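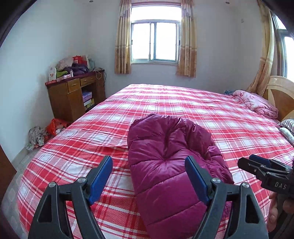

Photo: Kai-wen Chu, 18/07/2023

I had the spreadsheet open on my knees and my back against the wardrobe, and I was trying to work out how a person could spend so much money on folding a coat.

"Don't lean on the door," said Kai-wen. "It pops."

So I shuffled along a bit. I should say that I do the buying at Nulasska, and that until that morning I had never seen any of what I buy being used. I sign for it, I argue about carriage, I put it in the right column. Then Kai-wen sent me the list for the next round of Wista and I sent it back with a lot of red on it, and she replied, very politely, with an address and a time.

The list wanted 11 pairs of grippers. Bulline would do them at 410 pounds a pair. Liao would do them at 396, and my limit for anything without a second signature was 400 per item, so you can see which way I was leaning. I'd practically typed the order on the bus.

"Watch this bit," she said.

The coat was one of those shiny purple padded ones, and it had ideas of its own. I'd always thought of folding as the easy end of things (I suppose I'd pictured towels). But a coat like that is mostly air. You press one side and the air goes somewhere else and a sleeve you thought you'd dealt with comes up to say hello. My gran used to sit on hers.

"Could you not just buy flatter coats?" I asked.

"People don't own flatter coats."

I wrote that down, I don't know why. It's still there in the notes column, next to the delivery terms.
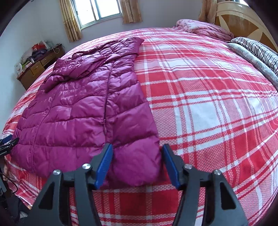 "It's the corners," Kai-wen said. "If you can get the corner you can get the rest. How long do Liao say the pads last?"

I looked. Liao didn't say. Liao had a whole page about the carrying case, which came in two colours, and not a word about pads. Bulline had a table of the things, with prices for spares, and a little note about which glue to use. I had skipped it because it was in small print and I was hungry.

"And if one goes in the middle of a job?"

"Then we stop," she said. "And whoever's lent us the bedroom gets to have us back another day."

I hadn't got a line for that. I had lines for batteries, cables, taxis, and a thing called sundries that I'm rather proud of keeping small, but there was no line for somebody having to clear off their bed for us twice. I put one in. I had no idea what figure to give it, so I left it blank and coloured it yellow, and then I sat looking at the yellow for a good while.

We did the sums again over a sandwich in her car. If we bought eight pairs from Bulline and the rest in December, out of the new money, we could have spare pads now and I would only have to grovel once. If we bought the lot from Liao we'd be under my limit and I could have it done by teatime without speaking to a soul. I do like not speaking to a soul.

"You want me to ask for the second signature," I said.

"I want you to have the other half of this," said Kai-wen, and gave me the egg one.

I rang the office from the passenger seat. It went to the answering machine, so I explained about the air in the coat, and the corners, and the glue, and I was just getting to the yellow box when it cut me off. I rang back and started again from the corners. Kai-wen had got the coat on the back seat by then, done up in a carrier bag, and all the way to the station I could hear it – a sort of slow creak – letting itself out.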